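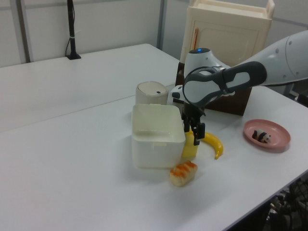
Household storage, measured by the shelf
4 min read

The housing office in Murthorpe manages 317 rental units, and its storage adviser has surveyed 112 of them. The survey records shelf depth, door clearance and the internal volume of every cupboard. She agreed to discuss the results on condition that the conversation stay with kitchens.

"Depth is the main fault," she said. "Tenants are given deep shelves and shallow habits. Anything at the back is out of use within a month."

Her recommended remedy is an open bin on each shelf, pulled forward like a drawer. Lids are discouraged. A lid adds a step, and in her records the lidded bins were the first to be stacked and forgotten.
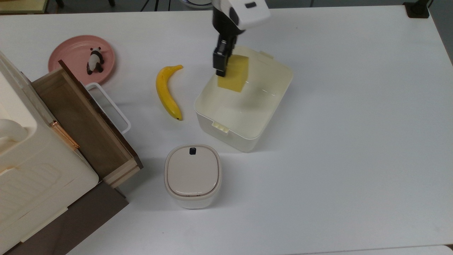
October
By the Skjelbred housing desk

Asked about cleaning supplies, she was specific. Sponges and cloths go in one container, liquids in another, and the two are kept on separate shelves. "A leaking bottle ruins everything it shares a bin with. I have written that in six reports."

The office tested 2 layouts. The first grouped items by room, the second by frequency of use. The second was adopted. Tenants in the Wekeo block kept it for the full trial period, while the room-based layout had largely lapsed by the midpoint inspection.

She does not favor labels on plain bins. "If the bin is open, the contents are the label. Spend the money on a shelf bracket."

The next survey will cover hall closets, where door swing is the limiting dimension. She expects the figures to be worse.

Contact the desk | © Fotora | Back to top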